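About the Astard Watershed Association

The Astard Watershed Association is a nonprofit membership organization that works to protect the streams, lakes and groundwater of the Astard River basin. Our members include landowners, farm operators, well owners, two school districts and the town of Pondano, where our office is located.

Our Mission

The Association's mission is to maintain clean and reliable water in the basin for households, agriculture and wildlife. We carry out this mission through regular water testing, streambank restoration and public education. The Association does not issue permits and has no enforcement authority. Questions about permits, setbacks or alleged violations should be directed to the county office.

Our History

The Association was formed by a group of property owners along Nistor Creek who were concerned about falling water levels in shallow wells. The first meetings were held in the Pondano grange hall. Membership was limited at that time to households on the creek itself. The bylaws were later amended to admit residents of the whole basin, and the present name was adopted at the same annual meeting.

In its early years the Association relied on borrowed test kits and on records kept by individual landowners. Many of those paper records have been preserved and may be viewed at the office by appointment. They include rainfall notes, well depths and hand-drawn maps of drainage ditches, several of which no longer exist.

What We Do

Water monitoring. Trained monitors collect samples at 61 sites on the main river and its tributaries. Samples are tested for nitrate, phosphorus, bacteria, temperature and clarity. Sites on Nistor Creek are sampled monthly. All other sites are sampled from spring thaw until the first hard freeze.

Streambank restoration. The Association assists landowners with native plantings, livestock fencing and the repair of eroded banks. Cost-share funding covers up to 60 percent of approved materials. Labor provided by the landowner may be credited toward the remaining share. Applications open each January and are reviewed in the order received.

Private well program. Members may bring in a sample from a private well for basic screening. Sample bottles must be picked up at the office in advance, and samples must be returned within eight hours of collection. Results are mailed to the well owner and are not published in a form that identifies the property.

School and community education. Staff visit classrooms in both member school districts and lead field days at the Aton Pond nature area. Programs cover the water cycle, stream insects, soil erosion and the care of household septic systems. Groups are asked to reserve their field day one season ahead.

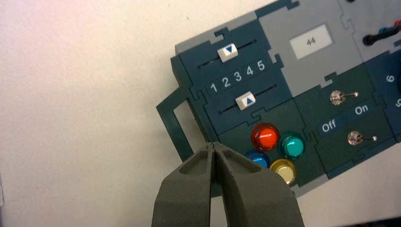 Njål Kvam wrote to us after the most recent sampling season that his family had tested its well through the program for 11 years and had only lately begun comparing the results with the creek figures in the annual report. He asked that the two be printed side by side, and added that the nitrate tables would be easier to follow if the sites were listed from upstream to downstream. The site tables have been reordered accordingly. Private well results will appear as basin-wide averages only.

Governance

The Association is governed by a board of directors elected by the membership. Directors serve staggered terms and receive no pay. Sebastian Toma is the current board president. Regular board meetings are open to the public, and approved minutes are available on request. The next regular meeting will be held on Fri 22 March at the Pondano office. Items for the agenda should reach the office one week before the meeting.

Funding

Our work is supported by membership dues, municipal contributions, project grants and private gifts. Gifts may be restricted to a particular stream or program if the donor wishes. An annual financial statement is included in the annual report.

Membership

Membership is open to any person, business or organization with an interest in the basin. Household members are entitled to one vote at the annual meeting. Forms are available at the office and at the Pondano town library. Renewal notices are sent by mail unless a member has chosen to receive them by email.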